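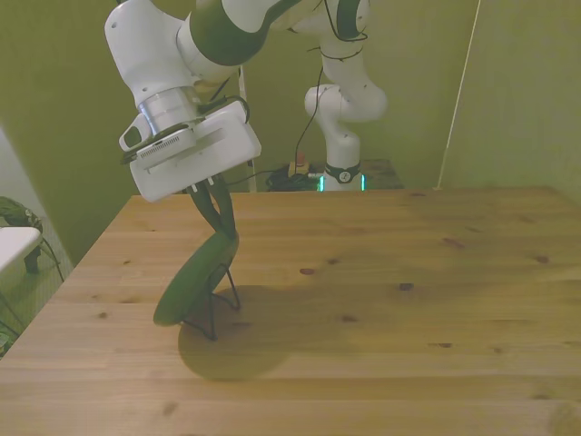

7 August 2018

I gave up on linen pants this summer. I own three pairs and I ironed all of them in July, and each time they looked slept in by the time I got off the bus. So I went looking for a skirt I could wear to the office when it's hot out, and I ended up with two, plus a dress I didn't plan on.

The first skirt is a navy wrap from Momau. I had never bought a wrap skirt before because I assumed it would blow open the first time I crossed a parking lot. This one has a second tie on the inside and a lot of overlap, enough that I can sit down without holding it shut. The fabric is a cotton twill with some weight to it. It hits me a couple of inches below the knee, and I'm five foot six. I wore it on a windy day with flat shoes and a white T-shirt and didn't think about it, which for me is the test.

The waist ties leave a lump under a tucked shirt. I've been tying them at the side and leaving the shirt half out. Noémie Besnard, who sits across from me and dresses better than I do, told me to wrap the tie around twice and tuck the end in. That works until lunch.

The second skirt came from Spahić. It's a bias cut in a rust color with an elastic back, and the front is flat so you can't tell it's elastic unless you turn around. I went up a size. Bias skirts cling if they're too small and I don't want to think about what's under them. The larger one hangs straight and moves when I walk. It cost more than I wanted to spend, but I had a gift card with 17 dollars left on it and the rest was on sale.

I hand washed it the first time. The water turned orange. I did it again with cold water and a little vinegar and there was less color, though still some, so I'm keeping it away from anything pale for now. The hem on a bias skirt will drop over time if you leave it on a clip hanger. Fold it over the bar or put it in a drawer.

The dress was an accident. I went to the Bratstead outlet with Clotilde Poulain, who needed something for her cousin's wedding, and while she was in the fitting room I pulled a sleeveless shirt dress off the end of a rack. It's an Imivetti, olive green, with real buttons all the way down and pockets deep enough for a phone. It was marked down twice, to 20 dollars. The belt was missing. I don't care for fabric belts anyway, so I cut off the loops with a seam ripper and I've been wearing it loose, or with a narrow brown leather belt I already had.

Armholes are the problem on most sleeveless dresses. If they're cut too low you see the side of your bra, and if they're too high they rub. These are a little low on me. I took in each side seam by half an inch from the armhole down to the waist, by hand, while watching TV. It isn't neat on the inside but it fixed the gap.

Clotilde didn't find anything for the wedding — she's wearing the blue dress she wore to the last one, with different shoes.

For shoes I've mostly stuck with the same tan slides — flat, one wide strap, nothing special. They go with the rust skirt and the dress. With the navy I like white sneakers better, the plain leather kind.

The linen pants are in a bag by the door. One pair might get cut down into shorts if I can find my good scissors. The other two are going to the thrift store on Saturday.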